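Início | Normas internas | Manipulação | Perguntas frequentes | Contato

Categoria: Boas práticas em células de bancada

Perguntas frequentes sobre a regra de bancada da Nitora
Revisão publicada em 8 de setembro de 2020

A quais postos se aplica a regra?

A todos os postos em que um braço manipula utensílios domésticos sobre uma superfície horizontal fixa, nas unidades de Priltholm e Zavala. Ficam fora os postos com esteira e os de paletização, regidos por documento próprio. A versão anterior, de maio, deixa de valer.

Qual é a velocidade permitida com operador presente?

Até 200 mm/s, medidos na ponta dos dedos da garra. O limite vale também para movimentos de retorno. Sem operador na zona demarcada, aplica-se o valor definido na avaliação de risco do posto.

Como deve ser preparada a superfície antes do ciclo?

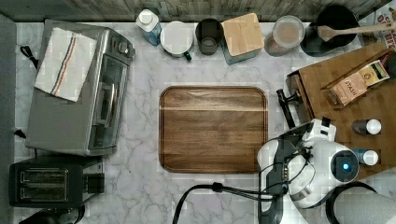
A zona de trabalho é delimitada a partir do objeto a manipular e só contém esse objeto. Todo o restante vai para o perímetro. Uma bandeja vazia no centro da bancada, com os recipientes alinhados junto ao fundo e mármore livre entre ela, o forno elétrico e a garra, atende ao item 3. Panos dobrados sobre aparelhos, como o listrado em cima do forno, são tratados como objeto solto e entram na lista de verificação. O cabo que chega à garra em arco sobre a bancada deve ser incluído no volume varrido durante a simulação, com a folga prevista para a posição mais afastada do braço.

Os eletrodomésticos podem permanecer ligados à tomada?

Não durante a execução. A desconexão é feita pelo operador e anotada na folha do posto. Exceção: tarefas cujo objeto seja o próprio aparelho, mediante autorização registrada.

Qual é a distância mínima de aproximação vertical?

A garra para a 10 mm do objeto, confirma a posição e só então desce com controle de força ativo. Em peças planas com borda elevada, o ponto de contato é declarado no programa. Não se admite busca por contato em velocidade nominal.

Peças em posição diagonal exigem novo ensino de pontos?

Somente quando o desvio angular ultrapassa o limite do programa. Dentro do limite, a correção é feita pelo sistema de visão. A peça não deve ser reposicionada à mão com o braço habilitado.

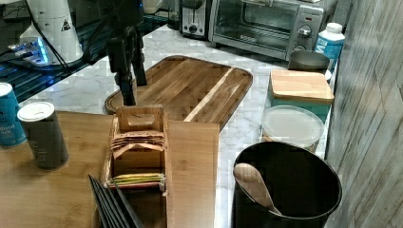

Skismont perguntou se a parada na aproximação poderia ser dispensada em tarefas repetidas, alegando que a posição do objeto já é conhecida depois do primeiro ciclo. A resposta é negativa. A repetição não garante a posição, e a confirmação é exigida em todos os ciclos.

Com que frequência se verifica o posto?

No início de cada turno e após qualquer troca de dedos, cabo ou ferramenta. A lista de verificação tem 19 itens e deve ser preenchida por inteiro. Item não aplicável recebe a sigla NA, nunca campo em branco.

O que fazer após uma parada de emergência?

Manter o braço desabilitado, registrar a posição das juntas e retirar os objetos da zona antes do rearme. O retorno é feito em modo manual, em velocidade reduzida.

Onde ficam os registros?

Na pasta do posto, em cópia única, com acesso de leitura para a manutenção. Pedidos de desvio seguem pelo formulário da unidade.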